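Section 4: Setting up a bin-picking run

Good, you've made it through the induction and the power-up checks in section 3. This part covers everything between "the arm is homed" and "the arm is picking", and it's the part I rewrote most heavily this year, so please read it even if you've been running the cell since the Widlow days. A few of the old habits have gone. I've put my name at the bottom, so you know who to grumble at.

I'm assuming you have the cell booked, a second person within calling distance and your own copy of the run sheet. If you're missing any of those, stop here and sort it out first. I won't be cross, but I will send you away.

4.1 Before you go past the line

1. Hang your tag on the board. Your own tag, please. I've found people working under a mate's tag because theirs was in the car, and then the board says the wrong person is in the cell.

2. Put the mode selector in the reduced-speed manual position and take the key out. The key goes in your pocket and stays there while you're on the floor side of the line. Your offsider doesn't hold it for you and it doesn't get left on the desk.

3. Wait for the arm to stop and check the status lamp. Then look at the arm itself as well – I know that sounds fussy, but a lamp only tells you what the lamp thinks.

4. Tie back long hair, take off lanyards and roll up or button down loose sleeves. Hoodie strings count as lanyards.

Caution: Reduced speed is still fast enough to hurt you if your hand is between the tool and the bin wall. The walls are steel and they won't give. Treat the inside of the bin as a pinch zone whenever the drives are on, whatever mode you're in.

4.2 Fixing the bin

The bin has to sit in the same spot every time. Ledari (our planning software, for the newcomers) has a model of the walls and it believes that model completely. Shift the real bin a couple of fingers to the left and the arm will happily try to drive through metal.

5. Set the bin down with the long side parallel to the back of the table. Look for the corner marks and line up the near corners first, then the far ones.

6. Clamp the rim. Spring clamps are fine for the light-duty work in this manual. Give each one a proper tug once it's on. If it walks along the rim under your hand, it's going to walk under the arm too, and you need to move it or swap it.

7. Make sure the clamp handles point outward, away from the opening. A handle leaning in over the bin is an obstacle that Ledari doesn't know about. If a handle has to lean in, add it to the obstacle list by hand and write it on the run sheet.

8. Push the bin with your palm, firmly, from the side. Then from the front. If it moves, go back to step 6.

Note: Scratched paint inside the bin is normal and doesn't need reporting. A new dent does, and so does any sharp burr you can feel with a gloved finger. Log it under Tovar, job code 102, and put the spare bin on.

4.3 Loading the objects

This is the fun bit! Everybody wants to tip in the whole crate and see what happens. Please don't (I did, in my first October here, and spent the afternoon fishing a jammed bracket out of a gripper finger).

9. Choose your objects from the approved shelf and write each one on the run sheet by its shelf name. Anything heavier than 200 grams goes on the separate heavy list and needs a different grip force, see section 6.

10. Place things by hand, one at a time. Mixed is good. You want a spread of shiny, clear, dull and brightly coloured objects, because a set that's all easy colours teaches us very little about the camera side.

11. Keep loops, straps and strings tucked flat if you can. A loop that stands up is a thing for the fingers to catch on.

12. Leave the holes in the floor of the bin clear of very small parts.

13. No glass, no blades, no batteries, no food. Clear plastic is allowed and clear glass is not, so if you can't tell which you've got, leave it out.

Caution: Sunglasses and safety glasses can snap if they're squeezed across the lens. Only use the ones from the shelf and never your own, even if the pair on the shelf is looking sad. Wear eye protection at the desk as well as at the line when they're in the mix.

4.4 Cables

I'd put this section in red if the website let me. Most of the stoppages I get called out for are cable trouble, and most of those could've been caught with a slow look beforehand.

14. With the arm still, follow the cable bundle by eye from the base out to the tool. You're after three things: rubbing, tight bends at the joints, and any strand that has dropped out of the bundle and is hanging on its own.

15. A loop near the wrist is meant to be there, as the wrist needs slack to turn. What you don't want is a loop long enough to dip below the tool and hook an object or the rim. If you reckon it might, ask before you run.

16. Don't add tape or zip ties to the dress pack yourself. A tie in the wrong place takes up the slack, and the next full turn of the wrist pulls a connector out. Get me or whoever is on the roster to do it.

17. From the pendant, jog the wrist slowly through its whole range, first one way and then the other, with the tool well above the rim. Your second person watches the cables while you watch the arm. Swap places and do it again. Yes, both of you, both directions.

18. Bring the tool down over the middle of the bin and stop. Check where the cables have gone now, as they hang quite differently with the arm low.
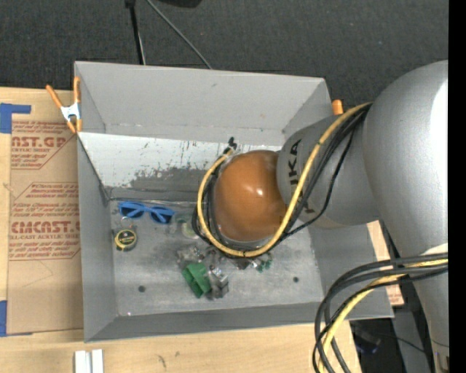
Claltton Shared Robotics Workshop – Cell Safety and Training Team

With the arm down over the bin like this, the yellow cable and the black bundle curl in close beside the orange-brown cap, and there's a thinner black strand sagging off on its own before it comes back to the loop. That strand is exactly the sort of thing step 14 is about. Look at it from both sides of the table and decide with your second person. If the two of you disagree, the more cautious one wins and you call it in.

You'll also notice that the wrist covers a good part of the bin from where you stand. You can't check what the tool is doing from overhead, so don't lean in to try. Raise the arm, have your look, lower it again.

4.5 Around the bin

19. Sheet stock, offcuts and bar can stay on the table only if they're lower than the rim and outside the taped travel area. Acrylic sheet keeps its protective paper on until it's needed, as bare sheet throws reflections at the cameras.

20. If a sheet is up against the bin, check that it hasn't nudged the bin off its marks. Then check that you can slide it out without moving the bin. If you can't, redo 4.2 from step 5.

21. Have a look at the floor as well. Cables running across the carpet should be behind the table and away from where your feet go when you step back in a hurry.

4.6 First slow run

22. Both people go behind the line. Say "clear" out loud, and wait to hear it back. A thumbs-up doesn't count, because I've seen one given to somebody on the phone.

23. Run 2 picks in reduced speed with your hand on the enabling switch. Let go of it once, on purpose, partway through the first pick and make sure the arm stops. Write the result on the run sheet.

24. If both picks are clean and the cables behaved, tag off the board, put the key back in and move to section 5.

25. If anything brushed the wall, caught a loop or made a noise you didn't like, stop there. Leave the arm where it is, leave the objects where they are, and ring the bench. It's much easier for us to work out what happened when things haven't been tidied.

Note: You won't be marked down for stopping a run. Stop as many as you like. The sheet has a box for it and I'm always happy to see it used.

Questions about this section go to Natalia Esquivel at the training bench, or leave a note in the blue folder. Section last revised 29 Jul 2026. Older printouts still have the clamp step after loading – please bin those and print a fresh copy.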